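Hirard Workshop Tips: Laying Out a Kitchen Test Table for a Single Arm

Revised 19 August 2021. Maintained by Nabila Amrani. Send corrections to Bienvenido Lagman.

Scope

These notes cover a bench-height table with one arm, used for kitchen handling tasks. They are shop rules, and they sit on top of the arm maker's manual and the site risk assessment. Where the documents disagree, the stricter one applies.

Before power-up

Clear the table of anything not on the task sheet. Tools, tape rolls and drinks go on the side bench. Check that the emergency stop is within reach of the operator's seat and press it once to confirm that the arm drops out of ready. Log the check.

Set large items first. An oven or other heavy box goes to one side, with its door facing the working area. Leave it unplugged unless the task sheet calls for heat. Small items go down last, after the arm has been moved through its reach at low speed.
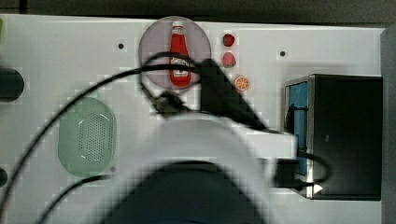 Ketchup bottle laid on the plate, toaster oven to the right, colander to the left.

Cables

Cable slack is the most common cause of a stopped run on our tables. Of 149 stops logged at the Stavwood site, roughly half were put down to a cable catching on an item or pulling at a connector. Rules:

Leave enough slack for full wrist rotation in both directions.
Fix the cable to the arm at the points given in the manual. Do not add ties at the joints.
Watch loops that hang over the work area during the slow pass. If a loop drags an item, stop and reroute it.
Inspect connectors every 7 days and replace any with a cracked shell.

Item placement

Bottles are laid flat unless the task is about standing them up. Caps stay on and are hand tight. Keep mugs and cups away from the table edge by at least the width of the item. Handles may point in any direction, but the direction is written on the sheet so the layout can be repeated. 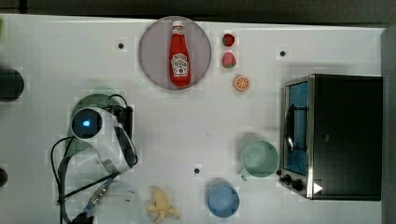

Soft or light items move when the gripper brushes past them, so reset them by hand between runs with the arm paused. One person resets and the same person restarts. Reaching in while someone else holds the controls is not allowed at any speed.

Clear items are hard to find against a pale top. Note their place on the sheet before starting.

Wear and cleaning

Change finger pads after 1,000 grasps or at the first visible tear. Wipe the table with a damp cloth and let it dry before the next run. Galang pads must not be cleaned with solvent. Keep 2 spare sets in the Cluvness drawer and sign for any set removed.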